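Clatano Forums > Workshop and Storage > Packing a wired mouse for shelf stock

skitar_bench
We re-box returned wired mice for a training room, 34 per batch. The carton is small, with an upright hinged lid and a leaflet that lies flat in the base. My question is cable order. I currently lay the cable out on the table in loose coils, plug toward me, then fold.

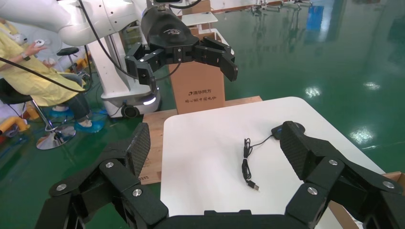 Mouse and cable on the white table, USB-A plug free.

Complaints from the other end: kinks near the plug, lids that spring open. Suggestions?

Thaís Magalhães
Loose coils are fine for inspection but too wide for a carton. Make flat loops the length of the mouse body and put one tie at the middle. Leave up to 3 cm of straight cable behind the plug before the first bend. The kinks are from bending right at the strain relief.

donati_r
Disagree on the tie. A tie at the middle makes a lump and the lid rides on it. I use a paper sleeve. Last July we repacked 249 units that way and the lids stayed down.

Thaís Magalhães
A sleeve costs more time than a tie. If the lump lifts the lid, the bundle is on top of the mouse. It goes beside it.

skitar_bench
Both tried on paper, neither on a full batch yet. For reference, the surface between units is kept bare apart from the next carton standing behind it.
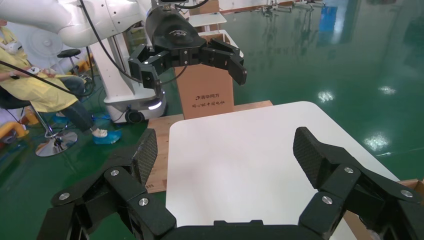
Re: Leaflet first or last?

Zollitz
Separate issue, but it affects the lid. Leaflet under the mouse or over it? Our sheet says under. Half the shift puts it over.

Fulvio Lo Presti
Under. Over the mouse it curls and pushes the front tab out of its slot. Open the carton, lay the sheet flat, check it against the part number, then pick up the mouse.

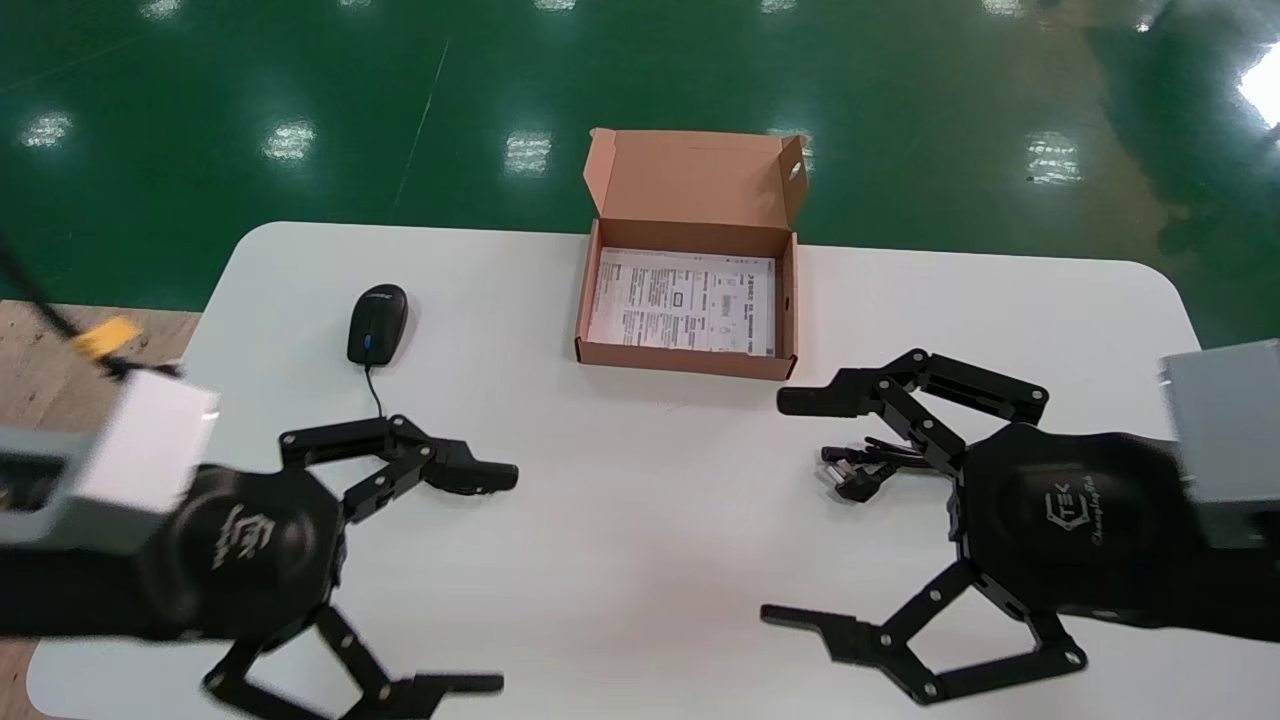
Leaflet flat in the open carton, mouse still on the table to the left.

donati_r
Over, for returns. The receiver sees it first and reads it. Under the mouse it stays in the box until recycling.

Fulvio Lo Presti
Then fold it once and stand it against the side wall. It is visible and takes no height.

Zollitz
Ours is too stiff for that. Staying with under.

skitar_bench
Going with leaflet under, flat loops, bundle beside the mouse. I will run 40 with ties and the same number with sleeves and post the lid results in this thread.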